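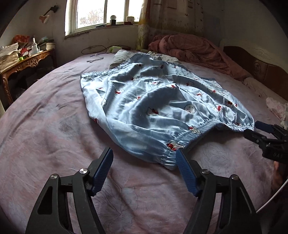 # Trasel satin pyjama bottoms, cat print

Light blue, shiny, and covered in little white cat faces with red bows. If you've been hunting for a pair of pyjama bottoms that make a grey morning slightly better, we think you'll like these as much as we do! The Trasel has been one of our favourite things to stock at Bromham, and it's the pair we end up recommending to anyone who asks for "something soft but a bit silly".

The print goes all over, front and back, with plenty of plain blue between the cats so it doesn't feel busy. The red of the bows is the only strong colour on them, which makes them very easy to put with a top. White works, grey works, and an old faded T-shirt works best of all.

## How they feel

Satin has a reputation for being cold and slippery, and yes, it's cool when you first pull them on (lovely in June, a bit of a shock in December). They warm up within a minute or so. The weave has a smooth shiny face and a more matt back, and it's the matt side that sits against your skin, so you don't slide about on the sofa quite as much as you might expect.

They're cut loose through the hip and thigh and then gathered in at the ankle. We love the cuffs. Anyone who sleeps in wide-legged bottoms will know the feeling of waking up with one leg bunched round the knee, and the elastic keeps things where they should be. It's a soft elastic too, wide enough that it doesn't leave much of a mark.

The waistband is elasticated all the way round, with stitching through the gathers, so the elastic can't twist inside its channel. There's no drawstring. A few customers have asked for one, and if you're between sizes we'd go down for a neater waist or up for more room in the leg.

## Details

- Fabric: polyester satin
- Colour: light blue with white, red-bowed cats
- Waist: full elastic, stitched through
- Ankles: gathered elastic cuffs
- Pockets: none
- Inside leg: 70 cm on the medium, 74 cm on the large
- Sold as: bottoms only

The medium comes up true to size. The large is generous, and comfortable on anyone who likes to sit cross-legged.

## Washing

Wash them inside out, on a cool cycle at 30 or below, with nothing that has a zip or hooks. Satin snags easily and a pulled thread shows more on a shiny surface than it would on cotton. A mesh bag helps if you have one. Skip the fabric softener, as it can leave patches that look greasy in the light.

Hang them by the waistband and give the legs a good shake while they're damp. Please don't tumble dry them! The heat is hard on the elastic, and the cuffs will go first.

## About the creases

Satin creases. Leave these in a heap on the bed and they'll look like it, with every fold catching the light. Most of them drop out after half an hour of wear, and we rather like the rumpled look anyway. If you're giving them as a present and want them smooth, turn them inside out and use the coolest setting on your iron with a thin cloth in between. Keep the iron off the waistband and cuffs.

For folding, lay them flat, bring one leg over the other, and smooth from the waist downwards so the air comes out of the cuffs. Fold in thirds and tuck the cuffs inside. They'll still try to slither off the top of a pile, so we keep ours at the bottom of the drawer with something cotton on top. Rolling works for a suitcase, and a rolled pair takes up hardly any space.

## Goes well with

The **Brakden** jersey top is the one we'd pick. It's a plain, slightly heavy cotton with long sleeves, and the matt fabric looks great next to the shine. For summer, the **Arruda** vest in white has the same easy fit and washes on the same cool cycle, so the two can go in together.

## Price and delivery

£33 a pair, in medium or large. This run was 1000 pairs across both sizes and we've asked for more of the large. Orders placed before 2 pm go out the same afternoon, folded in tissue in a flat card envelope that fits through most letterboxes.

Unworn pairs can come back to us for an exchange or refund. Leave the tag on while you try them, and do try them sitting down as well as standing up.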